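The Second Leg

My daughter ran the second leg of the relay for Trestdale that spring, and I held the clipboard. The school was short on adults who could stay until dark, so I went to a meeting and came home as assistant coach. I had never run track. I had played two years of right field in high school and had been moved to the bench for most of one of them.

The head coach taught seventh-grade science. She gave me a whistle, a stopwatch and a sheet of paper that said what each kid was supposed to do on each day. At the bottom she had written, "Don't coach your own." I thought that would be easy. My daughter hadn't asked for my opinion on anything for a year and a half.

Practice

The relay girls worked on the far turn, away from the jumpers. The track at Trestdale was old cinder and after rain you had to rake it. The girls would stand in a line and pass the stick up, hand to hand, without looking, and then turn around and pass it back. Then they did it jogging. Then they did it at speed, and that was where it came apart.

The trouble was my daughter's left hand. She reached back too early and held it out there, open and waiting, and her arm got tired and dropped. The girl behind her would push the stick at the place where the hand had been.

I wrote on the clipboard, "Hand late." The head coach read it and crossed it out and wrote, "Hand early." She was right. I had been watching the wrong girl.

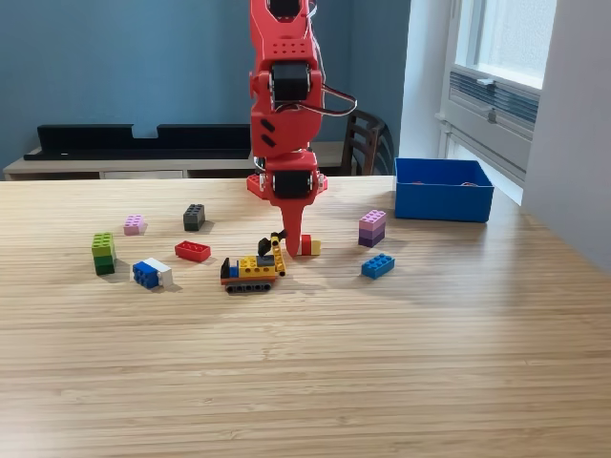 A baton pass is a matter of a few inches, and you can't see them from the infield. I stood beside the zone for a whole afternoon before I understood what I was looking at. The stick came up and the hand was there, and the end of it stopped short, the way that pointed red finger stops just short of the tabletop with the little red and yellow brick right next to it. From the bleachers you would say they had touched. The girls knew they hadn't, and both of them slowed down at once.

"Again," the head coach said.

They did it again. My daughter came by me on her way back to the mark and said, "Don't say anything."

"I wasn't going to."

"You were breathing like you were going to."

I went and raked the long jump pit.

At home we had a rule that we didn't talk about practice until the dishes were done. After the dishes she went upstairs, so we didn't talk about it at all. One night I came down for a glass of water and she was standing in the dark hallway with a wooden spoon, walking four steps, putting her hand back, walking four steps. I went back up without the water. 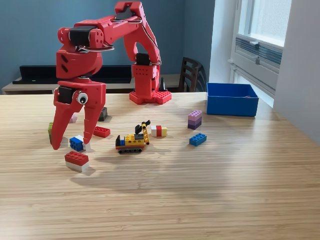
The first meet was at Ballar, which had a rubber track and a snack bar with a roof. We finished fifth out of six. The pass into my daughter was slow and the pass out of her was worse, and the third girl had to stop completely and take the stick from her like somebody accepting a pamphlet. A father from Ballar was standing beside me at the fence. He said it was nice that they gave everybody a chance. I think he meant it kindly. I walked down to the other end of the fence.

On the way home she sat in the back seat with her spikes in her lap and picked the rubber out of them with a key.

"I could run the open 400 instead," she said. "There's no stick in the 400."

"You could ask."

"Would you be mad?"

I said I wouldn't be mad. I asked whether she liked the 400.

"No," she said. "It's horrible."

We passed the feed store and the turnoff for the river.

"I'm not asking you what to do," she said.

"All right."

She didn't ask the head coach, either, or if she did I never heard about it. The next afternoon she was on the far turn with the others, and the girl who ran first had drawn a line in the cinders with her heel and was telling her not to put her hand back until the line. It was a simple fix. I had been standing there for three weeks with a clipboard.
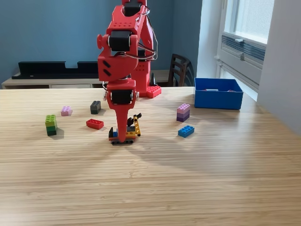
They dropped it twice that afternoon and six times the one after. Then they had a practice where they didn't drop it. It got dark and the head coach turned her car around so the headlights shone across the zone, and they ran it four more times like that, in and out of the light. All I could see was the stick. I forgot to start my watch.

"What did we get?" the first girl asked me.

"Good," I said. "It was good."

"That's not a number."

I told her she was right and that I would have one next time. 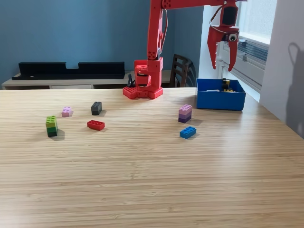 Ratik

The last meet was at Ratik in May. There were nine schools, counting a small one from Du that had brought only a hurdler and her mother. My daughter's number was 1236. It was too wide for her and she folded the edges under and pinned it crooked, and I kept my hands in my pockets.

The 300 hurdles ran just before us. The girl from Du hit the last one and went down, and got up, and finished with her knee bleeding into her sock. Her mother walked across the infield with a towel, and an official told her she couldn't be there, and she kept walking.

Then they called the relay. I had no job during the relay. The head coach had the official watch. I stood by the second zone.

The first girl came around the turn in third or fourth. My daughter took off and I saw her left hand swinging along with the right one, just running. I thought she had forgotten. I opened my mouth. Then the hand went back and the stick was in it, and she was gone down the backstretch with her bib coming loose on one side.

They finished fourth. There were ribbons for three.

She found me afterward by the water jug. She was still breathing hard and she had cinders on her shins, though I don't know where she had gotten them at Ratik.

"Did you see it?" she said.

"I saw it."

"Was it early?"

I looked over at the head coach, who was busy with the tent poles.

"No," I said.

She drank a cup of water and then another one, and asked if she could ride home on the bus.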